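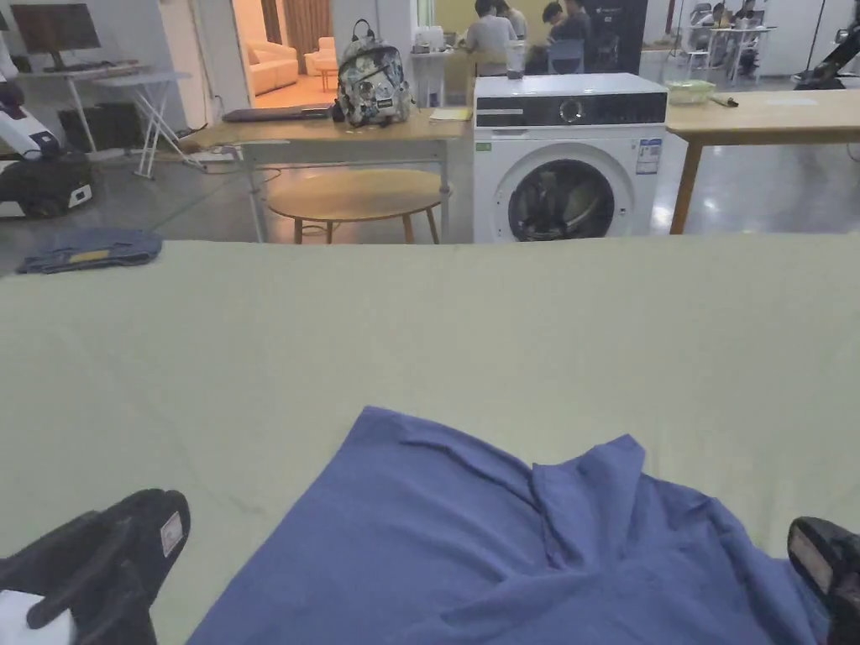

Right, so, grippers! I've spent most of January swapping two of them on and off, the Clunen and the Jateck, and I want to tell you which one I'd buy again.

Start with the crumpled shirt. The Clunen grabs a ridge of fabric nicely but pinches too hard at the tips. The Jateck is gentler (I love it for that) and a bit slow to close. We ran 1000 grasps across the pair, and the Jateck dropped 34 of its share. Pause here, let people write that down.
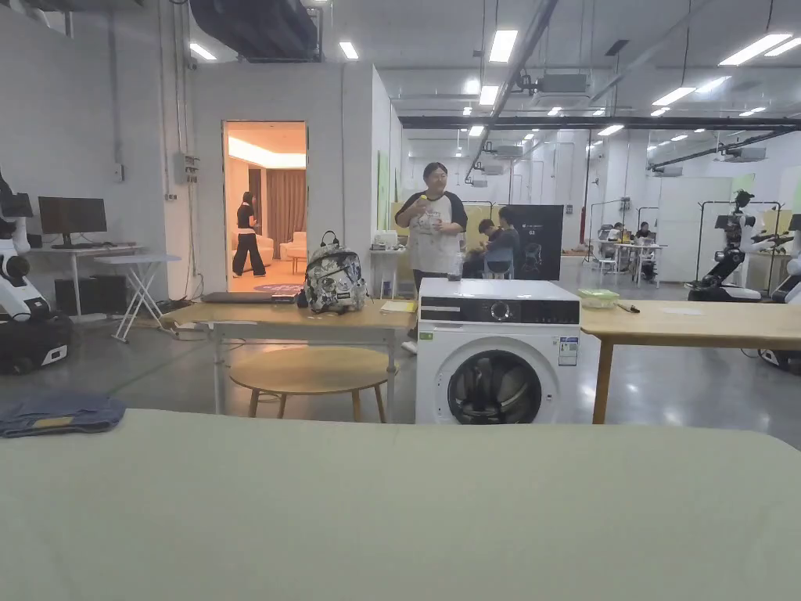

Does the controller matter as much as the fingers?

More than I expected – moving from Soralard to Qian smoothed out the closing, with the same fingers fitted.

Then cameras. A view from the head is great for finding the garment, and I still want one down at the gripper for the last bit of the reach. Skip the lens stuff if we're running late.
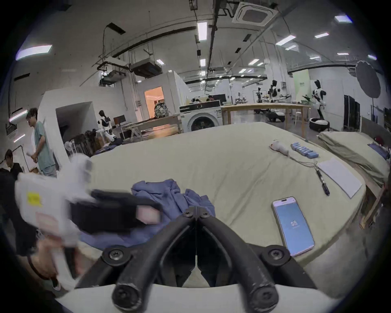

*Gripper view, blue garment just ahead of the fingers.*

Mention the spare finger pads, then over to the demo table.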